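Hulivia Home Simulator, School Edition: a review after two terms with our robotics club

Reviewed by Guido Bianchini
Monday, July 11, 2022

I run the robotics club of a technical school together with my colleague Thomas Guerra. Our students are between 15 and 18 years old. For many years we did the usual things, line followers and small cars, and in January we decided to try a household robot in simulation. A real one with two arms costs more than our whole department, so a simulator was the only way. After comparing a few products we bought the school edition of Hulivia, and this is my opinion after two terms of weekly use.

I should say that we paid for the licence ourselves and the company did not know that I would write this.

What you get

The package is a download and a licence key for one classroom. Inside there are 6 furnished homes, one mobile robot with two arms, a task editor and a small library for Python. There is also a printed teacher's book, which you must order separately. I recommend to do it, the online help is much poorer.

The homes are quite large, with corridors, doors, tables and chairs, and many things lying on the furniture. The students liked this from the first day. In our old simulator everything was grey boxes on a grey floor, and it was hard to make anybody care if the robot hit one of them. When there is a dining table at the end of the corridor and the robot drives into the chairs, the whole class makes a noise.

Installation and computers

Installation took one afternoon for 12 computers, and most of that time was the download on our slow school line. The licence check needs the internet every time you start the program. On two club days our network was down and we could do nothing at all. For a product sold to schools I find this a serious mistake.

Our computers are four years old with medium graphics cards. With medium quality the program runs well enough. With high quality the fan becomes so loud that you cannot explain anything. The edges of doors and mouldings look a little stepped in our settings, but the students stopped noticing it after the first week.

Driving and the cameras

Each student can choose between several views: one from above the robot, one on each gripper, and a free view for the teacher. You drive with the keyboard or with a game controller. We used the Hudar controllers we already had, and they worked without any setting.

The body view is the one we use for driving in corridors. It takes time to learn. The view leans with the robot's head, and when the head is turned the walls lean very much too, so some students felt a little sick. There is a "level horizon" option in the settings, but it is off when you start and you have to find it on the third page of the menu. We discovered it in the fifth week!
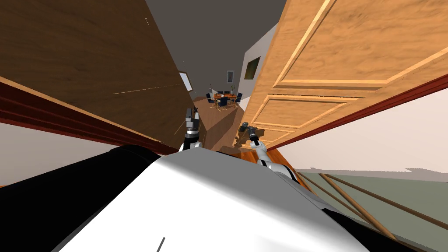 The body view in the corridor, with an object in the right gripper and the dining room further on.

In this view you understand quickly how wide the robot is. The white body hides much of the floor in front, and the students have to remember what was there before they drove over it. Thomas thinks this is the best lesson in the whole product. He made an exercise from it: one student drives with the body view only, a second one looks at the free view and is not allowed to speak unless there is going to be a collision. It was the favourite game of the younger group, and they asked for it even in the last week before the holidays.

The arms can hold something while the robot drives. The object stays well in the gripper if you have closed it properly, and if you close it badly it slides out in the first fast turn. I like that the program does not help you too much with this. There is a setting called "assisted grasp" for beginners, and I advise to turn it off after two or three lessons.

Doors

I write a separate part about doors, as we spent most of the second term with them. The final project of the club was to make the robot go from one room to another with a door between, first by hand control and then with a program written by the students. It sounds like a small thing. It took all of our teams longer than they had planned, and one team did not finish.

The difficulty is that the handle, the hinge and the base of the robot all have to agree. The students first moved only the arm and pulled, and the arm came to its limit when the door was open by the width of a hand. Then they understood that the wheels must move together with the arm. After this came the question of which finger goes where on the handle. We filled the whiteboard with drawings of levers that evening and for the first time some of them used their trigonometry without being asked.
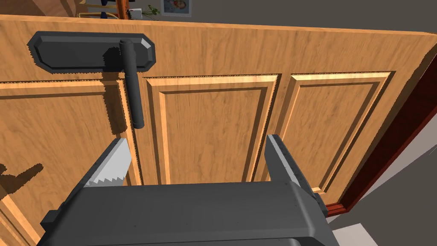 Gripper view in front of a panelled door, fingers open. The lever handle is at the upper left.

The gripper view is very good for this work. You see both fingers and the space between them, and the wood and the metal are clear enough to judge a distance. The shadows are useful too. The handle throws one on the door, and my students learned to watch how a shadow changes when the gripper comes closer. I had not expected that they would use it as a measuring tool, but it is a natural thing to do when you have only one camera and no feeling in your fingers.

What is not so good is that the gripper view does not tell you which way is up. The gripper can be turned in every direction, so the picture of the door can stand in a strange way, and beginners often pressed the stick in the wrong direction and moved away from the handle. A small arrow in the corner of the screen would be enough. I wrote this to the support in March and they answered politely that it was on their list.

Programming

The Python library is clean and small. The commands have sensible names, and the error messages are written in normal sentences. A student with one year of Python can make the robot drive to a point and close the gripper in the first lesson. For the door project they needed more, and there the teacher's book stops too early. It has a good chapter about picking up objects and then only two pages about handles and hinges. Thomas wrote our own worksheet for it, and that cost him a good part of his Easter holidays.

You can record a run and play it again slowly. This was for me the most valuable function. When a program fails, the students always want to change a number and start again at once. With the recording I can stop them and ask them to find the exact moment where the finger left the handle – and after some weeks they did it without me.

Another thing to know is that two runs of the same program are not always the same. The simulator adds small differences in the starting position. This can be switched off, but we left it on. One team had a program which opened the door nine times from ten and they were very proud, then angry at the tenth. We had a long discussion about what "it works" means.

The club competition

In June we had a small competition with the club from Bovwood, who use the same simulator. Each team had 6 attempts to bring an object through a door and put it on a table. The best score possible was 80 points, and the winning team, from Bovwood, had 55. Our best team came second after losing the object in the doorway twice. The competition mode is simple and it did not crash, but the results can only be saved as a picture and not as a table, so I typed them by hand.

Comparison with Galli

Before buying we also tested the Galli simulator for one month. Galli is lighter, it works without internet and its book is better for complete beginners. But its rooms are almost empty and its doors open by themselves when the robot comes near. If your students are 12 or 13 I would take Galli. For older ones who can already program a little, Hulivia gives much more to think about.

Price

We paid 200 euros for one year and one classroom, plus the book. For our club this is acceptable. I do not like that it is a yearly payment and that the students' recordings cannot be opened any more when the licence ends. You can export them as video before, and we did it on the last club day.

Good: rich and believable homes, gripper view, recordings, clear Python commands, doors which must really be opened.

Less good: needs the internet at every start, horizon option hidden in the menu, no orientation arrow, thin chapter on handles and hinges.

My mark: four stars from five. We have renewed for the next school year. If another teacher would like Thomas's worksheet about doors, write in the comments and I will send it, it is only in English for the moment.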